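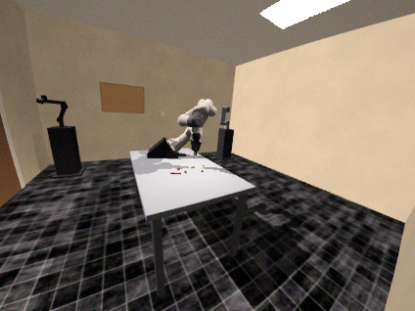 The Jitivholm Open Day is a public demonstration of robot handling software held by the engineering firm Sengar at its Jitivholm site. It is best known for its first edition, on Thursday, November 4, 2021, at which visitors who had come to see robots were shown a simulated room with robots in it. The event has been held again since, with more robots and fewer biscuits.

Background

Sengar began work on its simulator, Wisero, to let its staff rehearse picking and placing tasks before trying them on real equipment, which is expensive and, when dropped, more so. The control program that tells the arm where to go is a separate product called Fustix. The two were written by different teams on different floors, and for a time disagreed about which way was up.

The idea of an open day came from Brijesh Lodhi, then head of the simulation team. His notice to the neighbourhood promised "robots at work" and gave no further details. Kamlesh Kandpal, who led the Fustix team, later described the wording as "accurate in spirit".

The demonstration

The main showing used a plain virtual room with beige walls, a tiled floor and a bulletin board with nothing pinned to it. A white arm reached down over a white table on which small red, orange and green objects had been scattered. Black pedestals stood in the background. Several visitors asked what they were for, and were told that this would be covered in the afternoon session. The afternoon session was on safety.

Each run followed the same pattern. The small objects were given new positions, Fustix chose one of them, and the arm tried to pick it up and move it elsewhere on the table. The programme listed 84 runs, split into morning and afternoon blocks. Of these, 70 were completed. Another 8 ended with the object on the floor, and the remaining 6 were abandoned when the arm stopped above the table and declined to continue. Lodhi used one of these pauses to explain joint limits, at a length some of the audience felt was generous.

Visitors could also take over the arm with a hand controller. This was the most popular part of the day, chiefly among children, who soon found that the simulated table could not be damaged and set about confirming it.

Reception

Written comments were mostly kind. The shadows on the table were praised, as was the car park. One visitor said he had learned a good deal about grippers and would have liked to meet one. Another asked whether the door in the virtual room led anywhere. Kandpal replied by post that it did not.

Later editions

A second open day was held the following January, with a real arm placed beside the screen so that the two could be compared. The simulated arm was quicker to reset between runs. The real one drew the larger crowd, including during lunch, when it was switched off.

See also

Fustix
Sengar
Wisero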